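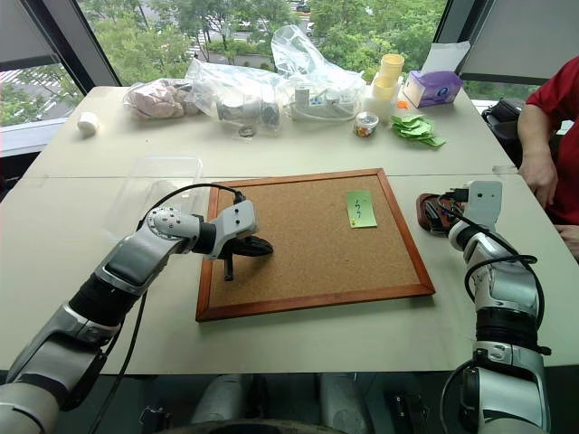 Plinville Notice Board Texts, README

Hi, and thanks for downloading! I've been typing up the little notices people pin around Plinville for a few years now (lost cats, piano lessons, a free couch if you can carry it) and friends kept asking for the file, so I cleaned it up and put it online. There are 2455 notices in this release, all in English, all plain text.

What's in the folder

notices.csv is the main file, one notice per row. places.csv lists the 19 boards I copied from, mostly in Plinville itself, with a few over in Okent. There's also changes.txt, where I grumble to myself about what I fixed and when.

Columns in notices.csv

id: a plain number, never reused, even if I delete a row
board: matches the short code in places.csv
month: the month I copied it down, so "April" means I saw it in April and it may have been hanging there since winter
kind: sale, lost, found, lesson, event, thanks or other
text: the notice itself, with line breaks shown as a slash

I made up the kinds as I went along, and "other" is bigger than I'd like. If somebody sells a bike and offers guitar lessons on the same card, I went with whatever came first.

Spelling and such

I left the spelling alone! "Firewood, seesoned" stays seesoned. The one thing I did change is personal stuff: phone numbers became PHONE, names became NAME, and street addresses became ADDRESS. I went through everything twice by hand — if you still spot a real number, please tell me and I'll pull that row the same day.

Words I couldn't read are marked with [?]. The laundromat board in Okent is the worst for this, it hangs right in the sun and the ink fades to almost nothing.

Known problems

Repeats are in there. The Longo bakery put up the same pie sale card every month with a new price, and I kept them all because I like watching the price creep up. Version 2 also had a bug where commas inside a notice broke the row, which is fixed in version 5. Please don't use the old one.

Using it

Do what you want with it, classes and hobby projects included. I read the file with Vidovura, a small table viewer I wrote, but any spreadsheet will open it fine. Just pick UTF-8 when it asks, or the fractions in the recipe cards turn into junk.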